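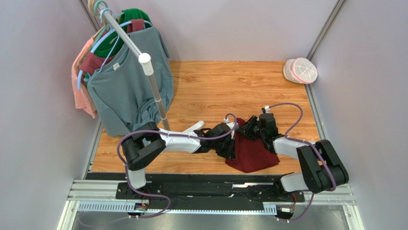

Attachment 1: wood-grain floor, clothes rack to the left

Ticket 145
Product: Gravero dehumidifier, with Piseck room sensor
Opened by: Mwangi Gachanja
Opened: 13/03/2022
Handled by: Imani Nyanda, then Yuto Kikuchi
Status: Closed by customer, not marked as solved

Mwangi Gachanja wrote:
The unit switches itself off well before the room is dry. The display says target reached, the fan stops, and the window still has water running down it. I have it set to 50 per cent. The Piseck sensor on the shelf agrees with the display, but it would, as the display gets its number from the sensor. An old dial hygrometer I've had for years says 69. That is a gap of 19 points and I don't believe both of them.

Before anyone asks: filter cleaned, tank emptied, doors shut, unplugged and plugged back in.

Imani Nyanda replied:
Hello Mwangi, thanks for the detail. Dial hygrometers can drift quite a lot over the years. Could you run the sensor reset from the app and leave the unit on overnight? Please also check that you are on the latest firmware.

Mwangi Gachanja wrote:
Reset done. Firmware was already the latest. Same result this morning: off, target reached, wet glass.

I accept that dials drift. I don't accept that mine drifted and the window joined in. I've now put the dial in a sealed tub with damp salt, which is supposed to settle at 75. It settled at 74. I did the Piseck in the same tub and it reported 56 and stayed there. The salt test is in your own help pages, under "Is my sensor accurate?", so I'd be grateful not to be told it isn't reliable.

Imani Nyanda replied:
Thank you for trying that. A difference in the sealed test can mean the sensor has been calibrated against a different temperature. I've passed this on to our second line.

Yuto Kikuchi replied:
Hi, I've picked this up. Could you send the log file (Settings, About, hold the version number until the menu opens) and tell me which room profile is selected? Some users find that "Drying room" gives better results than "Living space".

Mwangi Gachanja wrote:
Log sent. Profile was "Living space". I've switched to "Drying room" as asked and I can't see what it's meant to do. The app says it "adapts to your laundry". With what? There is one sensor and it's the one that reads low. 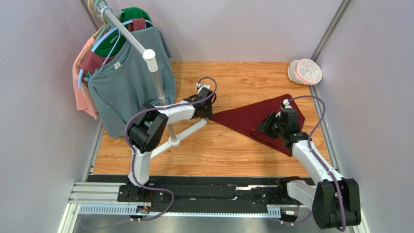
Drying mode, as far as I can tell from the log, is a timer and a faster fan. It ran for 8 hours, ignored the target altogether and then reported success, which anything with a clock could do. The advice on the screen is to keep a clear gap under the longest item so that air can pass beneath it. Attachment 2 has four garments on a bar, and the blue-grey top nearest the front comes right down to the wood, so on that advice the mode shouldn't be used with a load like it. Does the unit know? It does not. It would say "Laundry dry" to a brick. I'd like to hear what "adapts" refers to, or have the word taken out.

Yuto Kikuchi replied:
Fair point on the wording, and I've raised it with the people who write the app text. You're right that the mode is timed.

On the readings: the log shows an offset of minus 18 stored against your sensor. It should be zero unless someone has set it by hand. Did you ever enter one?

Mwangi Gachanja wrote:
No. I didn't know there was anywhere to enter one, and having looked again I still can't find it.

Yuto Kikuchi replied:
It's hidden unless you're in the service menu. Please try this:

1. Remove the sensor from the app.
2. Take its battery out and leave it out for 32 minutes.
3. Add the sensor again as new. Don't choose "Restore settings".
4. Send me a fresh log.

Mwangi Gachanja wrote:
Why 32? Anyway, done. The offset in the new log is zero. Sensor says 68, dial says 69. The unit has been running since breakfast, and for the first time I've had to empty the tank twice in a day.

What I'd like to know is where the minus 18 came from. The reset I was told to do in the first reply plainly doesn't clear it, and "Restore settings" is ticked by default, so anyone else who follows the help page will put the fault straight back.

Yuto Kikuchi replied:
Glad the readings now match. We think the offset may have been written during an earlier update, but I can't confirm that from the log. The default tick has been reported. Can I mark this as solved?

Mwangi Gachanja wrote:
Close it if you need to. I wouldn't call it solved when the cause is "may have been". The dial is staying on the shelf next to the sensor, and if they part company after the next update I'll reopen this ticket under the same number.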